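Holding Temperature and Surface Texture in Griddle-Baked Buckwheat Cakes
Final project report, May 7, 2023
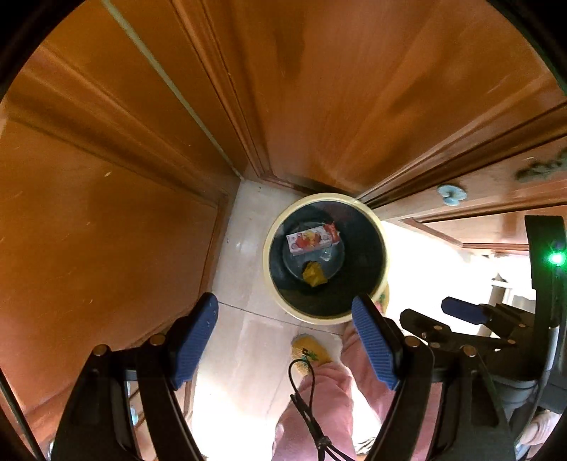 Department of Food Preparation and Nutrition — Student Projects

1. Background

Buckwheat griddle cakes are served at the student dining hall on weekend mornings and at several department events during the year. The cakes are mixed in one batch, baked on a cast iron griddle, and held in a warming drawer until they are served. Guests at the December breakfast reported that the first cakes were crisp at the edge and that the later ones were soft and slightly gummy. The project was set up to find out how much of this difference comes from the batter, how much from the griddle, and how much from the time spent in the drawer.

The report covers the work of one semester. It does not deal with cost or with gluten-free service, both of which were left for another group.

2. Materials

Three flours were purchased for the trials. Zullia is a light buckwheat flour with most of the hull removed. Nitska is a dark, coarse flour from whole groats. Wieser is a blend of buckwheat and wheat and is the flour now used in the dining hall. All other ingredients were kept the same: buttermilk, eggs, melted butter, baking soda, salt, and a small amount of molasses.

Baking was done on the Trider griddle in the teaching kitchen. The griddle has two burners, and its left side recovers heat more slowly than its right. All cakes that were scored came from the right side. Cakes from the left side were used for practice and for checking the spread of the batter.

3. Method

Each test batch used 200 grams of flour and produced 13 cakes. The first cake of every batch was discarded, as is normal practice with cast iron. The remaining cakes were turned once, when the bubbles at the edge had opened and stayed open. Pressing down with the spatula was not allowed.

Batter was rested in the refrigerator or used at once, depending on the trial. The dark flour takes up liquid for a long time after mixing, and the rested Nitska batter had to be loosened with a spoonful of buttermilk before it would pour. This was noted on the batch sheet but was not treated as a separate trial.

Cakes were held in one of two ways: stacked under a cloth, or laid in a single layer on a wire rack. Tasters scored edge, center, and flavor on paper cards without knowing which flour or holding method had been used. In all, 328 cards were completed and could be read. Cards with a missing score were left out.

4. Results

Holding method had the largest effect. Cakes held on the rack kept a dry surface and a firm edge in all three flours. Stacked cakes softened quickly, and the ones at the bottom of the stack scored lowest for both edge and center. Tasters often wrote the word "damp" on these cards.

Flour had a smaller but clear effect. Wieser cakes were the most even in height and color and received few strong comments of any kind. Zullia cakes browned well and had the best center, although several tasters found the flavor mild. Nitska cakes received the highest flavor scores and the widest range of scores overall — some tasters enjoyed the bitter note, and others marked it down sharply.

Resting the batter improved the Nitska cakes and made no difference that the group could measure in the Wieser cakes. Rested Zullia batter gave slightly flatter cakes. The baking soda had probably lost part of its strength by the time the batter reached the griddle, and adding it after the rest would be a sensible next trial.

5. Discussion

The complaints from the December breakfast can be explained mainly by stacking. The warming drawer holds more cakes when they are stacked, so the practice is understandable at a busy service. Two racks set one above the other would fit the drawer and hold enough cakes for a normal serving line.

The group does not recommend changing to dark flour alone. A mix of equal parts Zullia and Nitska was tried once at the end of the semester, too late to be scored on cards. It poured well without extra buttermilk and browned evenly.

The main weakness of the work is that most tasters were students in the department, who are used to judging baked goods and may be stricter than other guests. The temperature of the griddle was also read at only one point on its surface.

6. Recommendations

Cakes should be held on wire racks in a single layer. The present flour may be kept until the mixed flour has been tested over several batches. Baking soda should be added to rested batter shortly before baking — and the slow side of the griddle should be serviced before the next round of trials.

Batch sheets and score cards are kept with the department's project records and may be requested by later groups.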